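Home | News | What's On | Shops | Contact
Print this page | E-mail to a friend

Pun posters go on show at Worum print shop

A print shop in Worum has put 41 humorous posters on its walls for the whole of October, all of them by local illustrator Bushra Tarar.

The posters are small pen and ink drawings with hand-lettered titles, most of them plays on words. Ms Tarar began making them as birthday cards for her family and moved on to larger sheets when friends asked for copies to frame. Her best seller so far is a drawing of a kettle in a dressing gown, titled "Tea-shirt weather".

The show is at Gistine, the shop and framing workshop on Ullon Street. It takes up the front room and the stairs, and the framing counter stays open as usual.

"I write the titles first, on the bus mainly, and then I have to work out whether I can draw them," Ms Tarar said. "A lot of them never get past the back of an envelope. My sister gets the final say on whether they're funny."
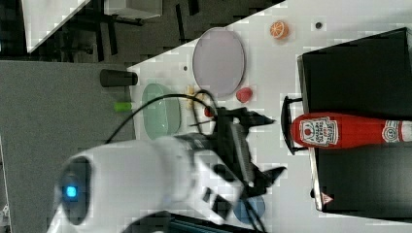 Can the posters be bought unframed?

Every design is sold as a loose print in A4 or A3, rolled in a card tube. Framed copies are made to order and take two weeks.

The paper is a heavy matt stock with a slight cream tint, which Ms Tarar chose after finding that bright white made the ink lines look harsh. Larger sizes may follow next year. Two of the designs, both about cheese, are only available until the end of the show and will not be reprinted.

Olaniyan, the card shop next door, is selling 10 of the drawings as greetings cards. These are blank inside and come with a brown envelope.

Ms Tarar is already working on a second set, this time with a fruit and vegetable theme. She hopes to have it ready for spring – though she says the pear jokes are giving her trouble.
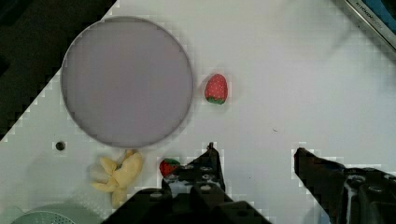 Toy strawberry and bananas with a round plate

The show is free to enter and there is no need to book. Gistine opens at 10 in the morning. The stairs are narrow, and visitors with pushchairs are asked to leave them by the counter.

Print this page | E-mail to a friend
Back to News | Next story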